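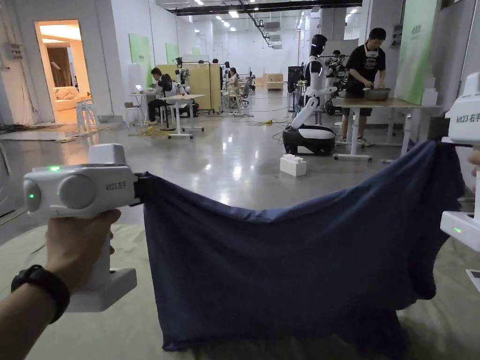
Holding a navy cloth by two corners with a pair of hand-held grippers, kit 23.

Home | Tips | Workshop | Laundry | Kitchen | Ask us

Folding tips from the software bench

I have been writing the cloth software at Predstead for a while now, and before that I folded laundry for a household of five, and I'm never quite sure which of the two has taught me more. People write in asking how to get clean recordings of folding and wiping jobs out of hand-held grippers, and how to stop the planner from making a mess of them afterward, so I've gathered up what works for us. Some of it will help you with your own towels too!

Start with the corners. A cloth picked up by two neighboring corners more or less tells you what shape it is, and a cloth picked up anywhere else is a puzzle for you and a much worse one for the software. If you have grabbed one corner and can't find the next, run your free gripper along the edge from the one you're holding until it stops at a corner. My grandmother did fitted sheets that way, and it is the very same routine we call "edge trace" in our planner.

Take a small bite. About a fingertip's worth of fabric in the jaw is plenty. With a big handful the corner disappears inside the grip, and then the corner finder has nothing to find and goes off and picks a fold instead.

Let it sag, then pull it gently. You want the top edge nearly straight with a soft curve in it. Our controller used to pull until the edge was dead level, and on thin cotton it would pop straight out of one jaw. Sherif Ezzat changed it to stop as soon as the sag quit shrinking, and the number of dropped corners in my notebook went down so far that I quit keeping the notebook.

Think about color before you think about code. A dark cloth over a beige mat is lovely to work with, and so is a white dish towel over something blue. Gray on gray is miserable. I once spent most of an August tuning thresholds for a gray bath towel when what I needed was a different mat. Dark cloth does lose its wrinkles to the camera, I'll grant you, so when we want folds to show we turn on a side lamp, low down.

Mind what's behind the cloth. In a big open hall you have people at their tables, chairs, cables, other machines, somebody's lunch. We tell the segmenter to throw out everything past the far side of the mat - it's a single depth setting in Rumska, the tool we use for labeling - and it saves a great deal of grief. If you do it later by hand you will be at it all weekend.

Check both lights before you start. Each gripper has its own little indicator and it is so easy to look at one and assume the other. I have a sad folder of one-handed towels. Check that the two kit labels match while you're at it, as ours are paired by number and the calibration goes with the pair.

Move at the speed of a tired person. Quick hands make the cloth billow, and a billowing cloth looks like a different object in every frame. After you bring the corners together, wait for a slow breath, and then lower it. Those little pauses are also where our software likes to cut a long recording into steps, so you are doing your own editing as you go.

Lay down the far edge first, and draw the rest toward you. It pushes the air out ahead of the fabric. This goes for tablecloths as well.

Keep the bad ones. If a corner slips, pick it up again and carry on and let the recording run. We kept 300 folds of one set of napkins, and the 22 with a fumble in them were what finally taught the planner to go back for a lost corner. Name them so you can find them! I put the cloth first, then the kit, then a word for what went wrong, and Tomos Gethin, who has to read my file names, has only complained about the spelling.

Last thing, wash new cloths before you use them. The stiffness out of the packet folds beautifully, like cardboard, and then your tuning is no good on anything that has been through a machine. Two washes, no softener.

Next month, wiping down counters.

Comments (4)

marnie_k: The edge trace thing worked on my king size fitted sheet. First time in my life I've done it alone.

Dovetail: Do you set the depth cutoff once or for every session? Ours drifts if anyone bumps the head camera.

Reply from the author: Every session, Dovetail, right after I lay the mat. Takes a minute. I put a cup at each far corner and set it just beyond them.

P. Lindqvist: We have trouble with terry cloth, the loops catch in the jaw and it won't let go. Any ideas? Smaller bite helped a bit but not enough.

Back to Workshop | Older tips | Top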